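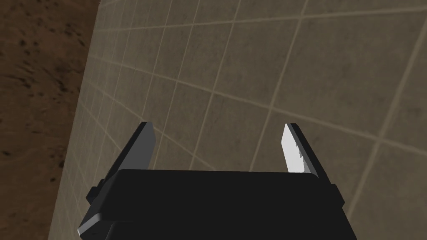
Drurden Tile will open its second showroom in Brennan this May, at the old Pridine grain store on Mill Street. The new site doubles the company's floor space and puts all 111 of its current tile lines under one roof. Large tiled surfaces let customers judge a size and color before they order. Doors open at 10 a.m.
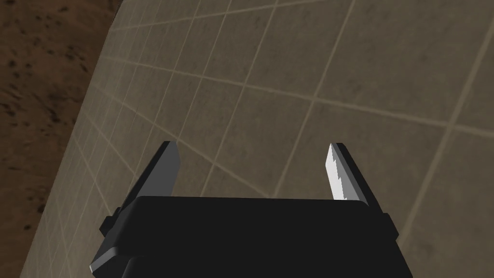
The grain store dates from 1783 and stood vacant before Drurden signed the lease. Its outside walls and roof have been repaired, and parking is at the rear. The company has hired 10 people for the site, most of them from Brennan.

"Customers were driving two hours to see us," said Trygve Nordin, general manager. "Now a lot of them can come by at lunch."
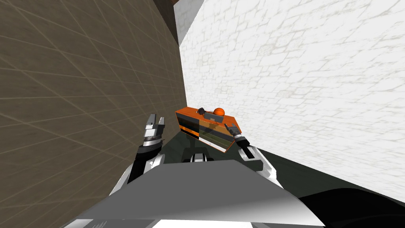 Daiane Meireles said the showroom will also run free grouting classes in the evening, with sign-up at the front desk. Trade accounts opened at the first store will work at both.
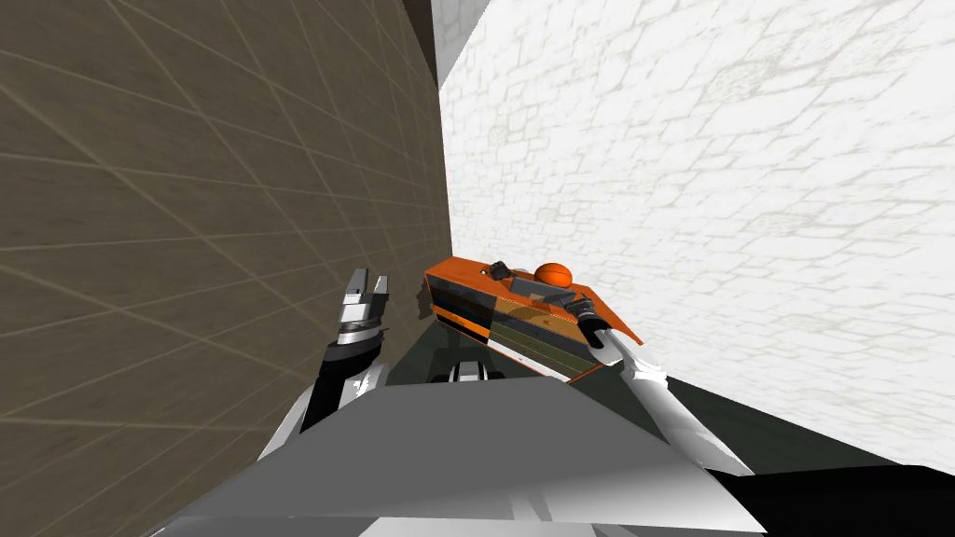 Brown tile with pale grout lines, beside a white wall with a stone-like texture.

Samples from the Fakura range can be borrowed for two weeks.

Comments

marlene_k: Will you cut tile to size at this one too?

Gus P.: Glad somebody took on that building.

tess40: Is there a bus stop close by?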